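How Does a Jacket Get Folded? (and why it bothers to stay that way)

By Carys Ifans, for the Minar kids' pages

Grab a jacket. Any jacket. Now drop it on the floor. What happens? It goes into a heap, right? Sleeves all over, collar inside out, zipper poking you in the foot later. Now fold it. Same jacket, same cloth, but it sits flat and it fits in a drawer. So what changed? Let's find out, quick, before somebody calls you for dinner.

First, what IS cloth?

Look really close at a T-shirt. Closer. Noses on it. See the tiny loops? Most T-shirts are knitted, so it's yarn looped through yarn, over and over. Bed sheets are usually woven instead. That means threads going across and threads going up and down, over, under, over, under. Like a paper place mat you made in kindergarten but way way smaller.

Threads are thin, so they bend easy. That's why cloth flops. A cookie sheet doesn't flop. Try wearing a cookie sheet. (Don't.)

Why jackets are tricky

A towel is a rectangle. Fold, fold, done. A jacket has a body, two sleeves, a collar and a zipper, and every bit wants to go somewhere else. The zipper is stiff and the sleeve is floppy. Stiff things next to floppy things make lumps.

So the trick is to get it flat FIRST. Hold one part still. Take the end of a sleeve. Pull gently until the wrinkles go away. Then the other sleeve. 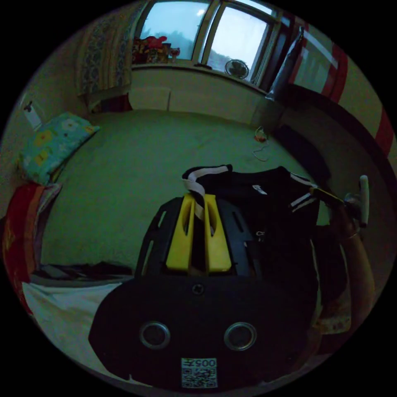 A black zip-up with a striped collar. One hand has the end of the sleeve.

Pulling on cloth like that has a name, tension. (TEN-shun.) Tension just means something is being pulled from both ends. One pull at one end and the whole jacket slides along after you. Hold it in two places and the part in the middle goes tight. Tight cloth has no room for wrinkles.

The six steps

Palesa Steyn runs the laundry room at Tilivik, a summer camp with 100 kids and, she says, a million socks. Her way:

1. Zip it up. All the way to the top.
2. Lay it face down on something flat. Bed, table, clean floor.
3. Smooth it with your hands, middle first, then out to the sides
4. Fold one side in, and lay the sleeve straight down the back.
5. Other side, same thing. Now you have a long skinny jacket.
6. Bring the bottom up to the collar. Flip it over. Finished!

First try took me forever and it looked like a burrito. Keep going. Palesa can do one in 6 seconds, but she has had a lot of practise.

So why does it stay folded?

Two reasons mostly.

Weight. The top layers push down on the bottom layers. Not a lot, but enough.

Friction. That's the grabby force you get when two things rub together. Rub your hands. Feel it drag? Cloth is fuzzy, even when it looks smooth, and the fuzz on one layer catches a bit on the fuzz of the next. Slippery cloth has less grab, so shiny jackets like to slide out of thier stack. Put those on top, or press them down flat with your hand.

Want super friction? Find some hook-and-loop, the scratchy stuff on sneaker straps. One side has tiny stiff hooks, the other side has soft loops, and when you press them together the hooks catch. RRRIP. That noise is loads of little hooks letting go.

Where to put the pile

A bed is a great folding spot. Big, and soft on your knees. Spread the sheet smooth before you start, or the bumps underneath will end up as bumps in your folds. Push the pillow up out of the way. Finished things go to one side, so you've still got space to work.

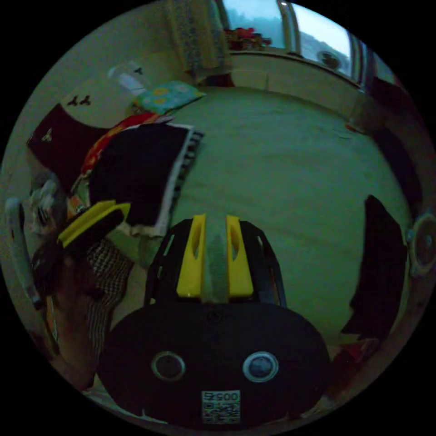

Black cloth folded thick, with something red and orange under it. The pillow is turquoise and yellow.

Notice how the edges show in a pile? You can spot a stripe or a bright color without digging. Good for finding your stuff fast in the morning. Biggest, heaviest things go at the bottom. If you put the fat sweater on top of three slippery shirts, well, you'll see.

Try this

The slide test. You need: a book with a hard cover, a folded T-shirt, a folded shiny jacket.

Put the T-shirt on the book. Tip the book slowly. When does the shirt start to slide? Have a friend mark the spot against a wall with a sticky note. Now do it with the jacket. Which one let go first? Do it a few times, sometimes you get a different answer and you have to figure out why.

Osian Edwards, age 9, sent us his results from last time. His corduroy pants hung on till the book was nearly straight up! His swim shorts went right away.

Words to know

Friction: the grab between two things that rub
Tension: pulling from both ends
Woven: threads going over and under
Knit: yarn in loops
Crease: the line a fold leaves behind

Next time: why do socks get holes in the toe and not the top? Send guesses.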